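Two-Arm Wire Routing on a Control Board: Fault Report, Part 2
Saturday, January 27, 2024 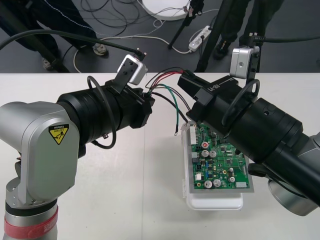 1. What this report covers

Part 1 was the plan and the budget. This part is the fault we had during the harness task, what we think caused it, and what we changed. Short version: the right arm kept pulling after it should have stopped, a ring terminal swung across the board, and we stopped the run by hand. No one was hurt. The board was not powered. We lost most of two lab days.

Sorry for the rough state of some sections, the log analysis only finished last night.

2. The task

Two arms, one harness, one board on its white enclosure. Left arm presents the wires, right gripper takes the ends and moves them over to the connector side. The harness has red, black and green wires, the green one with a ring terminal. Target was 100 full runs with no hand on the stop button. The task script is called Sitameck (named by last year's group, we kept it). The board came from Nørgaard as a scrap unit so we were allowed to break it. We still didn't want to.

Rule from the lab: nobody inside the tape while the arms have torque on. Cables on the floor get taped before a session. We were not good about the second one, see section 6.

3. What happened

Run 287. Everything before that was either fine or a boring failure (missed grasp, wire slipped out, retry). All of those ended in a normal stop.

In run 287:
- left arm in position, wires presented
- right gripper closed, script logged "grasp ok"
- right arm started its pull
- left side was supposed to let go at this point. It did not
- right arm kept pulling for the whole move instead of stopping on the force limit
- harness went tight, then slid free all at once
- ring terminal came around and hit one of the capacitors on the board
- stop button pressed by the person on watch

The hit left a dent in the top of the can. Small, but you can feel it with a fingernail. One wire had its insulation scraped near the ring. We took the harness out of use and put it in a bag with the run number on it.

If the board had been live, a bare metal ring swinging over it would be a short waiting to happen. That is the part we want the next group to read even if they skip everything else.

4. Looking for the cause

First idea: bad grasp. We blamed the gripper for most of an afternoon. Checked the pads, checked the closing force, ran it on a spare wire. Nothing wrong with it.

Second idea: camera. Each arm has one mounted by the wrist, and we thought the left one might have been bumped so the wire position was off. Redid the calibration. It had moved a little, but not enough to explain this, and a wrong position would not turn off a force limit anyway.

Third idea, the one we belive: the force limit was never active on that run. The logs show the threshold being sent to the right arm at startup. They also show a reconnect on the right arm between runs 286 and 287. After a reconnect the arm goes back to its default limit, and our script only sends ours once, at the start of the session. So the arm was doing what it was told. We just told it before it forgot.

The left release is the same story. It waits for a message from the right side saying force is rising. With the wrong limit that message never got sent. One missing setting, both failures.

We went back through the logs for the whole project, 1,136 entries marked as warnings. Reconnects were in there the entire time. They had always landed between sessions before, where the startup step covered it up.

5. Reproducing it

Board removed, foam block in its place, soft cord instead of the harness. Speed turned way down. Forced a reconnect, started a run. Same thing, no release, no stop. Did it again to be sure. Then sent the limit again by hand after the reconnect and it stopped right where it should.

Not proven: why the reconnect happened at all. Best guess is a connector that wasn't pushed all the way in, or someone's foot on a cable. We can't tell which from the log.

6. Changes

Script:
- force limit is sent before every run, then read back. If the value doesn't match, no run
- any reconnect ends the session and needs a person to restart it
- left side releases on a timer if it hears nothing
- warnings show up on screen now, not only in the file

Bench:
- ring terminal gets a cap made of heat shrink until it is time to fasten it
- arm cables get strain relief, floor cables taped down and checked off before torque on
- the Kimitz stop button moved to the end of the table, where you don't have to lean over to reach it
- board stays unpowered for every motion test, no exceptions

7. Still open

The timer value for the left release is a guess. Too short and it drops wires on good runs.

Read-back adds a delay to every run. Haven't measured it properly.

The older copy of the script, on the Provo machine, does NOT have the fix. Don't run it untill it's been updated.

Dented board is on the shelf with a red tag. Please leave the tag on.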